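Moved within the same county, do I have to register to vote again before the township election?

Asked in Elections & Local Government

Hi all, hoping somebody here has been through this. I moved from Nukstead to Diltgate over the winter, same county, just the other side of the river. I've been registered at my old address for years and I vote pretty much every time, even the sleepy ones with one name on the ballot.

Diltgate has the library levy and two township seats coming up and I really want to vote on the levy. I changed my address with the post office and on my driver's license and figured that was the end of it. Then my new neighbor told me her son got sent to a different polling place last time and had to fill out some extra envelope (a provisional ballot, I think?) and now I'm nervous.

So do I register all over again, or just update? The county website says the deadline is 20th March but doesn't say if that's for new people only. Also my lease is in my roommate's name, so I'm short on proof that I live here. Would a phone bill work?

3 answers

Answer 1 (marked helpful)

You update, but it's the same form, which is why everybody gets mixed up. There's a box near the top for "change of address" and you check that one instead of "new registration." I did it when I moved over from Onach and it took me maybe 10 minutes, most of that hunting for a pen that worked.

Don't count on the post office change. That only forwards your mail, and election mail often doesn't get forwarded at all. The license change might have gone through to the county if you said yes to the voter question at the counter, but I'd look yourself up on the county site and see which address comes up. If it still says Nukstead, turn in the form.

I'd also treat that deadline as yours. When I called to ask, the lady at the clerk's office told me address changes go by the same date in our county. Mailed forms have to be postmarked by then, so if you're cutting it close, walk it in. The counter is on the second floor and the parking lot in back is free.

On the proof, a phone bill with your name and the new address was fine for me. They also took bank statements and pay stubs. Bring the paper copy, they wouldn't look at my phone.

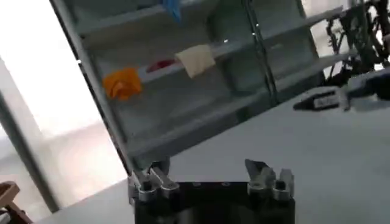
Answer 2

What they said. Also, check your precinct after the update shows up! Diltgate is split down Baidoo Road, and the two sides vote in different buildings. I lived on the even side for years and always assumed I voted at the school like everyone else on my block, and nope, I was supposed to be at the township hall.

And please do vote on the levy, whichever way you lean. The last one was decided by 43 votes, out of some 4,000 cast. I still have friends who stayed home for that one and complain about the library hours to this day.

If you do end up with the provisional envelope, don't panic. Fill in every line, sign it, and ask for the slip that tells you how to check on it later. My sister had to do it once and hers got counted, she just had to go back to the clerk's with her ID that same week.

Answer 3

not sure about your county but in mine you can do it at the polls on the day. might be different there. I'd call

Comment from the person who asked

Thank you!! Looked myself up and yep, still Nukstead. Printing the form tonight and taking it in with my phone bill. I'm on the odd side of Baidoo, so does that make me school or township hall?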